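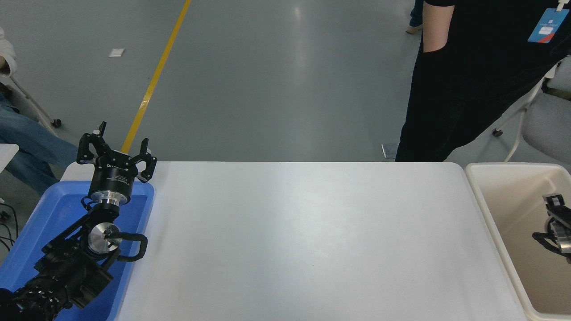

Blue tray on the left, cream bin on the right.

Cold and flu season at home: which cleaning tips are worth your time?
Posted 26 Dec 2024 by Funmilayo Jibrin

Every winter the same advice goes round. Boil this, spray that, put half an onion by the bed. I have a house with two school-age children in it and I have tried most of it, usually while feeling rotten myself. A good deal of it is a waste of an afternoon.

Onions in the bedroom
The claim is that a cut onion soaks up germs from the air. I can't find any decent reason to believe it. Colds pass between people in droplets and on hands, and an onion on a saucer does nothing about either. Put it in some soup.

Vinegar on everything
Vinegar is fine for limescale on the kettle. It is a poor choice for killing viruses and I wouldn't rely on it when someone has been sick. For norovirus you want a bleach-based cleaner, used at the strength on the label and left on for as long as the label says. Most of us wipe it off far too soon. Never mix bleach with vinegar, or with any other cleaner, as the fumes can do real harm.

Hand gel
Handy on the bus. At home, use soap and water and take 20 seconds over it, thumbs and fingertips included. Gel does not work well on norovirus, whatever the bottle in your bag suggests. Dry your hands properly afterwards, and give the poorly person their own towel.

Bedding and flannels
Wash anything soiled separately and at 60 degrees if the fabric can stand it. Don't shake it out first. I was sold on a Clutero laundry additive last April and paid for 2 bottles. The sheets smelt of pears. I noticed no other difference, and we all had colds again within the month.

Air purifiers
Unathi Nkuna wrote in to ask whether the Trenell plug-in purifier is any good for a child's room. It has 352 reviews on the shop page, and the ones I read were mostly about how quiet it is. A purifier with a proper filter, sized for the room, may cut down what's floating about. A small scented plug-in is another matter. Opening a window for ten minutes costs nothing, so try that first.

Door handles, taps and remotes
Dull, but worth doing once a day while somebody is ill. Wash off the visible muck before you disinfect, or the stuff won't work as it should. Phones too: check what the maker says you can use on the screen.

Dishcloths
Microwaving a damp cloth is an old favourite. I've stopped. Results vary, and people have set fire to cloths that weren't damp enough. Put them in the hot wash and use a fresh one each day.

When to stop cleaning and ring someone
If the person is struggling to breathe, is confused, or can't keep fluids down, get medical help. Keep children off school for 48 hours after the last bout of sickness or diarrhoea.

Filed under: Home, Winter bugs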